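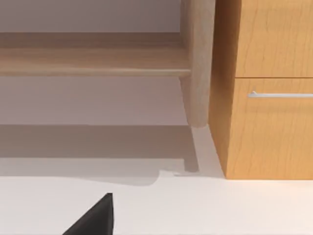

Pale wood, rounded leg: the sort of finish I'm after here.

How I oil pale wooden furniture without turning it orange

I've ruined one good bench already, so let me save you the bother. It was a lovely light thing from a junk shop in Groddale and I slapped on the first tin of oil I found in the shed. By teatime it was the colour of marmalade. I've done plenty of pieces since then and I'm much fussier now!

You'll need a clear or slightly white-tinted oil (I use the Vanags one, the small tin goes a long way), sandpaper, a pile of old cotton T-shirts cut into squares, and somewhere with a window you can leave open. February is not the month for it, I can tell you.

Start by giving everything a wipe with a barely damp cloth and a drop of washing-up liquid. Let it dry overnight. If there's old wax on there the oil will sit on top and go sticky, so rub the wax off first with white spirit, and open that window.

Now sand. I go gently with the 150 grit, then again with 240, always along the grain. On rounded legs I tear the paper into strips and pull it lightly up and down, turning as I go. Don't wrap it round and twist like you're polishing a shoe. It leaves little rings and they show up horribly once the oil goes on. Ask me how I know. Hoover up the dust and wipe again.

Try the oil somewhere hidden. Underneath is best, or the inside of a rail. Leave it a full day, then look at it by the window. Too yellow? Go for the white-tinted sort.

When you're happy, put a little on a cloth and rub it in, one section at a time. Less than you think. Wait 16 minutes (the tin says 15 to 20, I put the kitchen timer on and make a brew) and then wipe off every bit that hasn't soaked in. Feet and the corners under the top are where it collects, so check those twice.

Leave it a day and do a second thin coat. I did three on my hall table and couldn't see any difference from two.

One serious bit: oily rags can catch fire by themselves if you scrunch them up. Lay them out flat outdoors until they've gone stiff, or soak them in a bucket of water before they go in the bin.

I keep mugs off it for a week, and I go over the top again once a year.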